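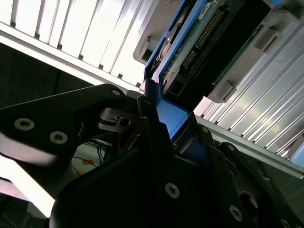 Where Does Your Stuff Go When You Press Save?

Last updated: 15 May 2024

You have spent an hour drawing a horse on a computer. It looks a bit like a sofa, but you are proud of it. You press Save. Where does the horse go?

Grown-ups will tell you it went "to the cloud." Then they will look out the window, as if that helped.

The cloud is a lot of computers in a building a long way from your house. The building usually has no windows and a very dull name. The computers inside are called servers. A server's whole job is to wait until someone asks for something and then hand it over, like a waiter, except you can't tip it.

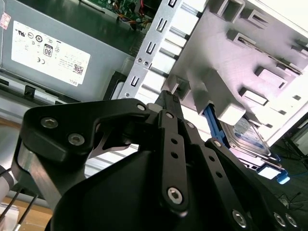 A computer does not know what a horse is. All it knows is on and off. We write on as 1 and off as 0, and each one is called a bit. Your horse gets chopped into a very long row of bits, and the row goes onto a drive, the part of a computer that remembers things after the power is switched off.

Some drives have a shiny disk inside that spins all day long. Tiny patches on the disk are magnetized one way or the other, and those are your ones and zeros. Other drives have no moving parts and trap tiny electric charges in chips. These are faster and make less noise, so they are popular with people who sit near them.
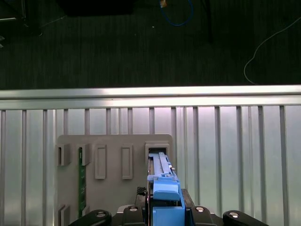
To reach the server, your horse has to travel. It leaves your house in small pieces called packets. Each packet carries an address, and they don't all have to take the same road. Some may even arrive in the wrong order, legs first. The computer at the other end sorts them out and asks again for any that got lost.

All this happens faster than you can say "packet." If it takes longer, someone in your house is watching a movie.

Drives do break. Careful companies keep copies of your horse on more than one drive, and often in more than one building. You now own several sofas.
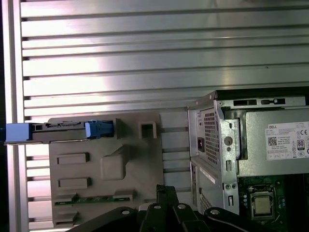

Why Is It So Hot in There?

Computers turn electricity into heat, just as a toaster does, but without the toast. Put 100 of them in one room and you have a problem. Fans push cool air in at the front and hot air comes out the back. Some buildings use cold water in pipes, and some are built in chilly places where January does part of the work for free.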